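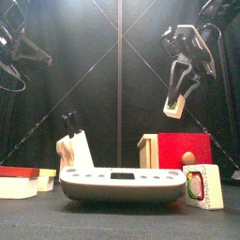 The Deneson Slow Feeder Tray is a shallow feeding tray for dogs that eat too fast. It has raised ridges across the base, so kibble has to be nosed and licked out of the channels and a normal breakfast takes a good deal longer. It suits medium and large breeds, and plenty of owners also use it for training games with treats or small toys. A toy the size of the little white block with the green centre, like a piece of sushi roll, is too small to leave with any dog, so pick something it can't swallow.

The tray is moulded in one piece with a rubber ring underneath to stop it sliding on tiles. There are no loose parts. It goes in the top rack of the dishwasher, or you can scrub it in the sink with a bottle brush - the corners of the channels need it after wet food.

Sizes and colours
Medium: holds 500 g of dry food. Grey or blue.
Large: holds 799 g of dry food. Grey only.

Getting your dog started
Put a small amount of the usual food in the outer channels for the first few meals. Once the dog is working around the tray without pawing at it, fill the middle as well. Flat-faced breeds may find the centre hard to reach and do better with the outer ring alone. Take the tray away when the meal is finished, particularly with puppies that like to chew.

Club orders
Breed clubs and training schools can order in cartons of 25. Stadlow Kennel Supplies will print a club name on the rim for orders of 100 or more, in one colour. Please send artwork to Shanthi Sikder before you pay, as printed trays can't be returned.

Delivery and returns
Orders are packed at our Cliltow warehouse and go out every weekday. Orders placed on a Sunday are packed the next morning. Unused trays can be returned in their original packaging. If a tray arrives cracked, email a photo to Lakmal Selvanayagam in customer service and we'll replace it.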